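Flallmont small grants, progress report, handheld gripper upkeep

From: Loredana Melis, Zosthorpe workshop
To: Britta Diekmann
Period: up to end of April

Sorry this is short on polish, Ettore is on leave and I'm doing his bench as well as mine. Money table comes separately from Sarla.

Where we are

Gripper tool is back in use. Was out for longer than planned, mostly waiting on parts. Both fingers swapped over, linkages stripped and greased, width reading zeroed again. Camera mount checked, left alone. The second tool (the spare) is still in bits in a tray and will stay that way till the new pins come.

What we said we'd do by now: a written upkeep routine, a full service of tool one, a log that people fill in. First two done. The log is half done, see further down.

The service

Main complaint from users was slop at the fingertips. Squeeze the trigger, one finger gets there before the other, thin things slip out sideways. Amedeo thought it was the pads. I thought the linkage. Bit of both in the end. The pivot on the right arm had worn oval, and one pad screw had backed out enough to let the block rock. We shimmed the pivot for now, proper bush to follow.

Order of work, for whoever does it next:

Trigger cable off first. Then the arms, left before right, otherwise the return spring goes across the room (ask Amedeo).
Wipe every pivot dry. No solvent on the pads.
Tiny smear of grease on the pins. Tiny. Last time somebody packed them full and it collected fluff for weeks.
Pads back on, two screws each, nip up evenly. Thread lock on the screws, none on the pins.
Open and shut it 40 times by hand before the cable goes back on. Feel for a catch.
Cable on, set the slack, then zero the width with the fingers shut on the gauge block.

Whole job takes a morning if nothing is stuck. First time round took us nearly two days, most of that on one siezed pin.

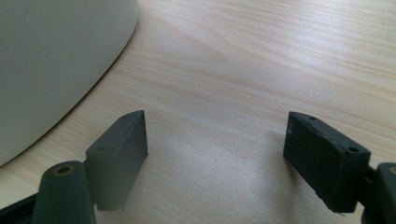

After that come the open checks. Tool held over a plain table, fingers wide, look down through the camera view and see that both pads sit at the same angle and neither one droops. Then close on the gauge, open, close again. We want the same width reading each time. Drift on the old setup was bad enough to see on the plot without zooming in. Now it's down in the noise, at least on the short runs. Long run still to do.

Pads

Scuffs don't matter. Loose screws do, and so do chewed bottom edges, those change where the finger touches down. People drag the tips along the worktop when they go for flat items and that's what eats the edges. Have asked them to lift a touch. We'll see.

Current rule is look at the pads every 500 closes, change when the bottom edge is no longer straight against a rule. Might be too cautious. Amedeo wants to double it and I'd like to see the long run first.

Parts and suppliers

Prilby sent the right bushes in the wrong size, then the right size in the wrong number. We have 4 usable. Enough for tool one, not for the spare. They've promised the rest by Thursday, which I'll believe when I'm holding them.

Donati are making the pins. Drawing was approved, price held. Lead time has slipped once, no reason given. If it slips again I'd like your ok to have them turned locally, costs more but we'd stop waiting.

Cable and spring were off the shelf, no problems.

The log

Sheet is printed and lives in the lid of the tool case. We have 44 entries so far. Good ones say what was wrong and what was done. Too many just say "ok". Sarla has added a column for the width reading at start and end of session, so at least there's a number even when there are no words. She'll type it all up at the end of each month and I'll send you the file.

Not done / late

Spare tool rebuild. Waiting on pins and bushes as above.
Long run test. Needs a full day with no other bookings, Ettore to run it when he's back.
Photos for the upkeep guide. Text is finished, pictures about half. Want to redo the spring step, the ones we took don't show which way round the hook goes and that's the bit everyone gets wrong.
Training for the evening users. One session held, second one moved because I was off sick.

Changes to plan

Would like to move what's left in the travel line to parts. We don't need the trip to Donati now that the drawing is agreed by email. Not a big sum, Sarla has the figure. Can you confirm in writing either way before we order, she won't raise it otherwise.

No change to the end date. If the pins are late again the spare may come in after it, but everything written would be with you on time.

Next report will have the long run plots and the finsihed guide. Ring the bench if anything's urgent, I'm not seeing email much before four.

Loredana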